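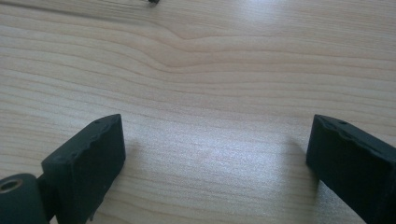
Kit pince Handiter pour clubs et classes
Réf. 384

Pince à 2 doigts à monter soi-même, prévue pour les ateliers de robotique du collège et du lycée. Les doigts sont noirs, à surface mate, et se changent séparément.

Contenu : deux doigts, axes, visserie, notice de montage en français.
Montage : une séance en binôme.
Charge maximale : 200 g.
Compatible avec la base Kenard.

Le dossier pédagogique a été rédigé par Bautista Lagos pour le club Jindevby. Il comprend les fiches élèves et le règlement de l'épreuve de tri du concours Dewan.

Prix : 50 € TTC. Doigts de rechange vendus par paire.
Expédition des commandes scolaires sur bon de commande.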